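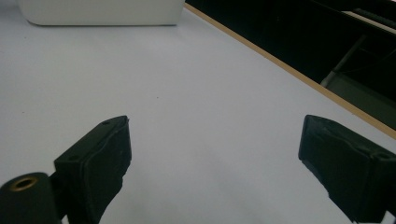 Unit 2: The Work Surface
Home and Workshop Organization, Joltwood Evening Program
Room 203, bring your notebook and a tape measure

Welcome back! Last time was all about walls and shelves, and I promised we would get to my favorite part of any room, the tabletop. I love a good tabletop. Everything you make, mend, sort or wrap has to land on one sooner or later, and a few small decisions about it will change how the rest of the room feels to work in.

Color first

White is a terrific choice for sorting and small assembly. A dark screw or a black rubber foot shows up on it right away, and you spend far less time patting around with your fingertips. The catch is that white takes on the color of whatever light you put over it. Under cool lamps it leans blue or gray, under warm ones it goes creamy (try both at home, the difference is wonderful). If you match paint chips or thread, do it by a window.

Matte or glossy?

Matte, please! A glossy top throws the lamp straight back at you, and by the end of an evening your eyes know it. Matte does hold on to pencil marks a bit more. A damp cloth and a drop of dish soap will take care of most of them.

Keeping the middle open

The rule we use in this course is simple: things that live on the table live at the edges and corners. Boxes go to the back, on the side of your weaker hand. The middle belongs to the job you are doing now, and when that job is finished it goes back to being bare. Students in the Clasow group tried this for 19 days and kept a log. Most of them slipped in the first week, usually with mail, and then got the hang of it. Mail is sneaky. Give it a tray by the door.

Small parts

Threaded inserts, washers, spare pads and the like should go in a shallow dish with a rim before you start, and the dish goes at the edge with everything else. Brass parts are easy to pick out from black ones, so those can share. Two sizes of black screw cannot, trust me on this.

Exercise for Saturday

Pick one table at home. Clear it completely, wipe it down, and put back no more than 8 things, all within a hand's width of the edge. Use it as you normally would for an evening. Then write down what drifted into the middle and where it came from. A rough sketch from above is perfect, and stick figures of your coffee mug are welcome!

Reading

Droveck packet, section 2, on lamps and glare. Skip the part on drafting tables for now, we will come back to it when we do sloped surfaces in August.

Drop sketches in the folder by the door of Room 203 when you come in.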